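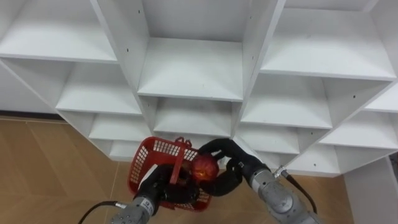
Cube shelving for the playroom: worth it or not?
Forum: Storage and Small Rooms

pegboard_pat
Everybody in my family keeps telling me to get one of those big white cubby units for the kids' stuff. I'm not sold. I've owned two in my life and both turned into a wall of junk with a nice outline. What am I missing? The one I'm looking at is the Pekeo, 430 at the Rivas store near us, and that's before you buy a single bin.

twosocks
You're missing the bins. Open cubbies with no bins are just deep shelves, and deep shelves eat things. Put one plastic basket in each and it's a different piece of furniture.

pegboard_pat
OK, but then I'm paying for shelves to hold baskets that could sit on the floor for free.

marlow_h
Bins on the floor get kicked, stepped in and used as boats. I had 12 of them lined up along the baseboard for a year. Never again.

twosocks
Also you can't vacuum around floor bins. I mean you can, but you won't.

gritty_kitty
I'm with Pat. We bought the Clelterness unit in March and I regret it. The white laminate looked great until the first marker. The peg holes down the sides collect dust and I go at them with a cotton swab like a crazy person. And the cubbies are a weird size, so the only baskets that fit right are the ones Clelterness sells, at 29 each. Do that math for a whole unit.

marlow_h
Not my experience at all. Dollar store baskets fit mine fine. Did you measure?

gritty_kitty
Yes, I measured. They fit if you don't mind them going in sideways with the handle facing the wall.

oldpine
Whatever you buy, anchor it. I don't care what the box says about how heavy it is. Kids climb anything with square holes in it.

pegboard_pat
It would be anchored. My question is more whether the system works. People say "everything has a home" and then I visit and everything's home is the couch.

twosocks
It works if you leave some of it empty. We filled every cubby the first weekend and by summer you couldn't put one puzzle away without moving another. Now the bottom is for the kids, the top is for me, and a couple stay bare on purpose.

gritty_kitty
So you paid for shelves you don't use.

twosocks
I paid for shelves I don't use YET – there's a second kid coming.

marlow_h
Color helps too. Red basket is cars, blue is blocks. Mine could do it at three, before he could read a label.

oldpine
Mine could do it at three too. He quit at four.

pegboard_pat
That's about what I expected. There's a used one listed over in Isonham for 80, no bins, one scratched panel. I might try that before handing Rivas the full price. If it's a junk wall by Christmas I'm out less.

marlow_h
Check the back panel before you load it. Used ones have usually been moved once too often and the nails pull out.

gritty_kitty
And bring a basket with you to test the fit. Handle facing out.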